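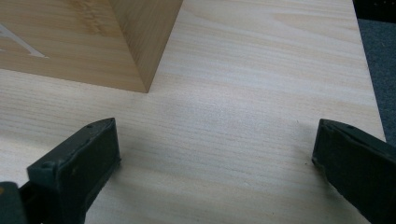 Bralside, 17/07/2021

OK so I moved to a new town four months ago and I have opinions about small-town bus service now. Thread, because my sister has asked me to stop texting her about it.

I gave up the car in the move. It was old, it needed a new transmission, and the apartment comes with no parking. I figured Bralside has a bus, how bad can it be?

The bus is the 204. There is only the 204. I asked the driver once where 1 through 203 were and he said he'd been wondering the same thing since he got hired.

It goes from the Petkov Street loop, past the high school, past the lumber place, out to Nokent and back. Once an hour until supper. After supper you're walking or you're calling somebody with a truck.

First week I missed it three times. The printed timetable at my stop was from the winter schedule, and the summer one leaves 15 minutes earlier. I stood there in the rain holding a lasagna. The lasagna was for Annick Lapointe at my new job, who had just had a baby, and I ended up eating it myself over two days (sorry Annick, I did make another one!)

Second week I learned the trick, which is to ignore the sign and ask Kosmas. Kosmas Kyriakidis has the shoe repair across from the stop and he knows where that bus is at all times. He'll lean out the door and yell "two minutes!" or "go have a coffee!" and he has not been wrong yet.

Somebody replied asking why I don't use the app. There is an app. It thinks I live in the lake.

Things I did not expect to like: the regulars. You sit with the same people every morning and for a while you all pretend you've never met. Then one day somebody sneezes and you say bless you and boom, you're friends.

My best bus friend is Miroslava Vrabec. She rides out to Nokent to swim, all year, and carries her towel in a bread bag. She has lent me four mystery novels so far and every single one was missing the last page or two. She says the endings are never any good anyway. I have been going to the library to read just the last pages, standing up at the shelf like a criminal.

Also the teenagers are great?? I was braced for teenagers. They say thank you to the driver on the way out, every one of them, even the ones with the giant headphones.

Things I still don't like: the stop outside the grocery store has no bench. People wait there with bags and bags of stuff. I've seen a man sit on a watermelon. It held, but you could tell he wasn't relaxed.

So I went to the public meeting about it. My first public meeting ever, I wore a blazer. Me, Miroslava, Kosmas and one guy who thought it was the meeting about the boat ramp (he stayed, he was very supportive).

Laurier Ross from the town office was really nice about the whole thing. She said a new shelter with a roof and a bench is a big expense and has to wait for next year's budget, but the winter timetables could come down right away. And they did! I went past on my way home the next evening and there was the summer schedule in the little frame, nice and straight.

She also told us ridership has to hit 1,000 trips in August for them to even look at adding an evening run. So that's my whole personality now. I've told everyone at work. I've told my dentist. If you live between Petkov Street and Nokent and you're reading this, please get on the bus. Go buy one lemon. Come home. That's two trips!

Jaxon Tremblay just messaged to ask if riding the full loop without getting off counts as one trip or two. I don't know, Jaxon. I'll ask Laurier. I like how you think, though.

A few practical things if you're new to it like I was:

The fare box wants coins and it spits out the ones it doesn't care for. Just put the same coin in again, a little slower.

Sit on the left going out. You get the lake the whole way after the lumber yard, and in the morning the sun's not in your eyes.

If you're bringing a bike, the rack on the front is stiff. Pull the handle toward you first and then down. I did it the other way for weeks and the driver let me, I think he was enjoying it.

The last bus back from Nokent does not wait for your ice cream. Galla's has a line out the door on hot days, so get your cone first and do your swimming after. Or swim fast. Or marry someone with a truck.

I do miss the car some days. Mostly laundry days, and the day I bought the floor lamp. I rode home with it between my knees and the shade on my head, and a little kid two seats up asked his mom if I was allowed - she thought about it for a long time before she said yes.

Anyway my stop's coming up. If anyone has the last page of The Heron House Murders please message me, the library copy is checked out and Miroslava won't tell me who did it.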